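How Do You Teach a Robot to Pack a Bag?

Skip to content
Science for Kids > Machines

Think about the last time you helped put groceries away. You picked up a box, then something squashy, then a bottle, and you barely had to think. Your hands just knew!

A robot's hands don't know anything at first. So at the Tarnico lab in Murnport, people teach robots the way you might teach a little cousin to tie a shoe — by showing them.

Be the robot for a while

The teacher is called an operator. Lev Bilyk is one of them, and he wears special gloves that feel every bend of his fingers. When Lev opens his hand, the robot opens its hand. When he reaches forward, the robot reaches too. Driving a robot like this is called teleoperation (say it: TELL-ee-op-er-AY-shun).

While Lev works, a computer saves everything: how each joint moves and what the robot's camera sees. One saved try is called a demonstration. For one packing job, the team recorded 600 of them!

Groceries are great practice because they are all so different. A long package of pasta, a snack bag, a box of toothpaste and a pack of colored markers each need their own kind of grab.
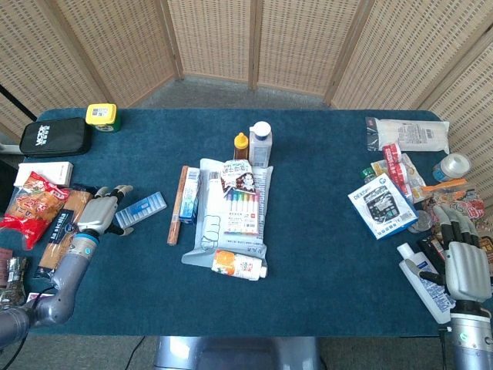 What if the teacher makes a mistake?

It happens a lot, even to Lev. A bottle rolls off, or a finger bumps a box and sends it spinning. The team threw out 66 tries from the packing job and kept the rest. Some wobbly ones stayed in, as long as Lev fixed the problem, so the robot can learn how to fix things too.

Then the robot tries it alone

Next, a computer program studies all those saved tries and looks for patterns. Where did the hand go when the box was tilted? How wide did the fingers open for a bottle? Then comes the exciting part — Lev takes off the gloves, and the robot has a go by itself.

Try it at home

Put 8 things from the kitchen on a table (nothing sharp or breakable). Ask a friend to close their eyes and be the robot. Now guide their hands to pick up each thing and put it in a bag. After a few turns, let go and see what your robot remembers!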